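Spent most of this month sorting out the play food for the market stall corner, so I'm putting the notes in one thread. Mostly toy vegetables. Some storage. A little about garlic.

—

Background for anyone new: the corner is a pretend greengrocer's for four to seven year olds. Kids fill a basket, take it to the counter, "pay," and somebody is supposed to put everything back at the end. The putting back is the part I've been working on.

—

When I emptied the old tub I had 98 pieces of play food. A lot of that was stuff no kid had picked up in a year. Half a wooden sandwich. A fish with the paint gone on one side. Three slices of something I couldn't identify and neither could anyone else.

—

I cut it down to 30. Produce only. No cakes, no cans, no fish. If it grows in a garden or on a tree it stayed.

—

The rule for what stayed inside that group: a four year old has to be able to say what it is from across the table. Apples pass. Lemons pass. Bell peppers pass if the stem is still on. The turnip did not pass.

—

Most of the keepers came out of a Jellard set I bought secondhand. The rest are odds and ends. The sizes don't match between sets and I've stopped caring about that. Kids will put a giant lemon next to a tiny pepper without blinking.

—

Washing: warm water, a drop of dish soap, soft cloth, rinse, towel. Don't soak anything that has a seam. I soaked two tomatoes last spring and they dripped for days.

—

For sticker residue I use a dab of cooking oil, leave it 10 minutes, wipe, then wash again with soap. I tried Purel wipes first. They took off the dirt but left the glue where it was.

—

On to the baskets. I went back and forth on these for a while. We had cloth bins before, and the trouble with cloth bins is that you can't see into them. Kids tip the whole thing out to find one apple, and then you have everything on the floor again.

—

So I switched to wire ones, rectangular and shallow. You can see what's inside from any side and they don't flop over when they're empty. I run a finger along all the edges before they go out, and anything rough gets filed or taped.

—

Two baskets per table, side by side along the front edge. The loose produce starts on the far side of the table and works its way toward you. I settled on this after trying one big basket in the middle, which just turned into a pile.

—

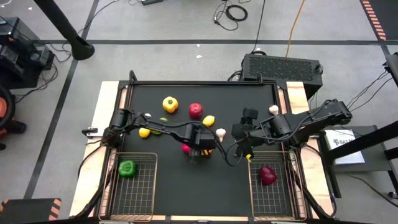

Black top, two wire baskets. Green pepper in the left one, dark red apple in the right, plenty still to sort.

—

I like a dark surface for this. On our old white table the garlic disappeared completely. Against black you can find every piece at a glance, and the yellow ones most of all.

—

It does show dust. I wipe it down every morning before opening and again after lunch if I remember.

—

The way I run the sorting game: start with one piece in each basket so there's something to match. Pepper on one side, apple on the other. Then ask where the next thing should go and keep quiet while they think.

—

Some kids sort by color. Some go by fruit and vegetable, and then you get the pepper argument from an older sibling. One kid sorted by "things my grandma has," which gave her one very full basket. I let all of it stand.

—

Lemons cause the most trouble. If the rule is color, the lemon goes with the yellow pepper and everyone is happy. If the rule is fruit or vegetable, they split up, and a five year old may take that personally.

—

Garlic — people ask why I bother with it. Two reasons. It's a good shape to hold, and it's the one piece kids don't already know from picture books, so it gets them talking. "Is it an onion?" is the usual first question.

—

It also wanders. Bulbs get left on the rail at the side of the table, or on the windowsill, or in coat pockets. I check the rails before I check anything else now. Usually saves me a walk.

—

If your table has a raised wooden edge, keep it. A round apple on a flat top with no lip will be on the floor in no time, and ours is a concrete floor. Hard on the paint.

—

Repairs: the green stems come loose first. A tiny bit of wood glue on the wooden pieces, then leave them overnight. For plastic ones I've had no luck with glue and they go in the retirement box. If the stem is small enough to swallow, don't repair it at all, just take the piece out.

—

Cost, since I got asked twice. Secondhand set plus the baskets plus a shelf label holder from Karagiannis came in under what one new premium set would have been. The shelf itself was already here.

—

Storage at night: baskets stack, produce goes in a lidded box on the low shelf, box number 586 on our inventory if you're at Pivthorpe and looking for it. Please put it back on the low shelf. Kids can't reach the high one and then they ask me.

—

Still on my list: a second green pepper, something purple (eggplant, probably), and a sturdier carrot. Our last carrot snapped in March and I haven't found one I like.

—

If you have spare play produce in decent shape, I'll take it. No fish.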